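Workshop notebook - Jumcombe house, garden room
Entry dated 2021-05-22
Kept by Algirdas Dambrauskienė for the Karance fittings workshop

Present condition on arrival. The sliding door to the garden side was reported as stiff over the last third of its travel and noisy throughout. The household had been lifting the handle to get it closed. The lock engaged only when the moving leaf was pushed hard into the jamb. The glass was sound on both leaves and the seals were complete, although the lower seal on the moving leaf had flattened near the meeting edge.

Preparation. Furniture was moved back from the opening and a dust sheet laid on the floor inside. The outside mat was taken up. The leaf was not lifted out at this stage, as the purpose of the morning was to establish whether cleaning and adjustment would be enough. Ķēniņš has asked that we record the two separately in future, so that the adjustment is not credited with what the brush has done. The request is reasonable and has been followed.

Cleaning of the track. The loose material was removed first with a dry brush and a narrow vacuum nozzle, working from the jamb towards the centre. It consisted chiefly of grit, with some pet hair and a quantity of old grease which had set hard along the inner wall of the channel. The grease was softened with warm soapy water and taken out with a wooden scraper. No solvent was used. Two passes were needed, and a third at the jamb end, where the channel had been packed tight. The drain slots were cleared with a length of stiff nylon line and tested with a jug of water - the left slot ran at once, the right one only after a second clearing.
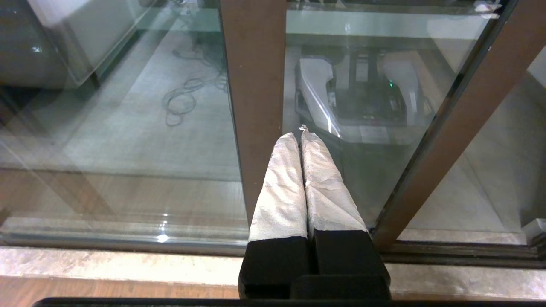

Cleaning of the frame and sill was carried out next, with a soft cloth and plain water, changed twice. The order was top to bottom, finishing with the rail. The frame members are brown metal and the upright still has a few tiny pale specks on it, which I have left for the next visit until we know whether they are paint or something in the finish. The sill is of pale stone or concrete, mottled grey and beige, and for that reason nothing acidic is to be used on it. Colleagues should note that the descaler kept in the Damora box is acidic and must stay in the van on this job.

Adjustment. The moving leaf was checked against the jamb with the door almost closed. The gap was wider at the head than at the foot by 6 mm. The roller at the jamb side was raised in quarter turns, with the door run fully open and closed after each. The gap was even after nine quarter turns. The roller at the meeting side was left alone. Both adjusting screws turned freely, but the head of the jamb-side screw is worn and will not stand much more use. A replacement should be ordered with the rollers.

Lubrication. A light dry silicone spray was applied to the cloth and wiped along the running surface, then the leaf was moved through its full travel 12 times to carry it round the rollers. Excess was wiped off. Grease is not to be used again in this channel.

Result. After cleaning only, the door ran more quietly but still caught near the jamb. After adjustment, the catch was gone and the lock engaged without force. A slight rumble remains in the middle of the travel. I attribute this to a flat on one of the rollers, but this has not been confirmed, as the leaf would have to come out.

Outstanding:
Order one pair of rollers and one adjusting screw through Karance stores.
Measure the lower seal before ordering, as the old job sheet gives no profile.
Identify the pale specks on the upright.
Two people required for the lift in June. Suction cups to be brought, and the long trestles.

Time on site, including clearing up, was three hours and 40 minutes. The mat was put back and the household was shown how to brush out the channel.

A.D.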